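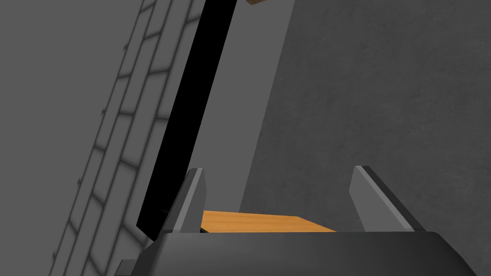 *A flat wooden block between two gripper fingers, computer rendering*

February 4, 2023

I've been promising to write up our visit to the Birhane church in Skosow ever since we got home in November, and a few of you have been kind enough to keep asking, so I'm finally sitting down with a pot of coffee to do it properly.

For anyone who missed the announcement, Birhane holds an open day every fall. They unlock all the doors, feed whoever comes, and let you poke around and ask any question you like. There were 19 of us from our congregation, in one small bus and two cars, and we left early enough that a couple of the teenagers slept the whole way. We took the Govov road because the highway was backed up, and I'm glad we did, even though it added 20 minutes. The hills were lovely and we sang for a good part of it (badly, but with feeling).

I had pictured something grand, I suppose, after hearing so much about them. The building is a former furniture showroom with a parking lot out front and a low ceiling inside, and if it weren't for the sign you'd drive right past. They've been in it for 23 years. Before that they met in living rooms all over the east side of town, and the older members still talk about that time the way other people talk about their first apartment.

We started in the big room, where they'd set up chairs in a horseshoe and one of their elders told us a bit of the history. I liked that she included the hard parts. They had a split early on over money and music, mostly money, and half the families left. Some of those families came back years later, and she said the first Sunday they all took communion together again there was so much crying that the service ran an hour long. I wrote that down on the back of my program and I've looked at it more than once since.

Then lunch! Lunch at Birhane is every week, right after the service, and it isn't a special thing they put on for guests. There are 30 households on the cooking list and they take it in turns, four at a time. We had lentil stew, flatbread, a big pan of macaroni and cheese for the little ones, and a cabbage salad I have been trying to copy ever since with very poor results. (I think I'm using the wrong vinegar.) They mix up the seating on purpose, so I ended up between a retired bus driver and a college student, and by the time the pie came around we had covered knee surgery, the book of Ruth, and whether it is ever all right to skip church for a soccer game. The bus driver felt strongly that it depends on the game.

After lunch we could choose where to go. Most of our group went to see the children's rooms, and I'm told the story corner with the big floor cushions was a hit. I went to the office, which may sound dull, but I wanted to see how they keep track of who needs a visit or a ride. They use a little scheduling program called Trikeo, and next to the computer there's also a plain spiral notebook where anybody can write a name. I asked which one they really rely on, and everybody in the room pointed at the notebook.

We finished with evening prayer, which was short and very quiet. One thing struck me, and I hope we can talk about it here. When they pray for each other they do it by name and out loud, with the person sitting right there — if you've asked for prayer about your job, someone turns to you and prays about your job. It made me uncomfortable for the first few minutes. By the end I had asked for something myself, and I hadn't planned to.

I don't want to make it sound perfect. The heating was noisy, the coffee was weak, and two people at my table plainly had some old disagreement going on and passed the bread a little stiffly. But they were at the same table. One of our own members said on the drive home that it reminded her of Thanksgiving at her grandmother's, and the whole bus laughed, and then it got quiet for a while.

A few practical notes for next time: bring a dish even though they tell you not to, wear layers, and park on the side street, as the front lot fills up fast. The back entrance is the one without steps. The next open day will be in November again, and I'd love to fill a bigger bus. If you want to come, or if you know what vinegar belongs in that salad, catch me after the service.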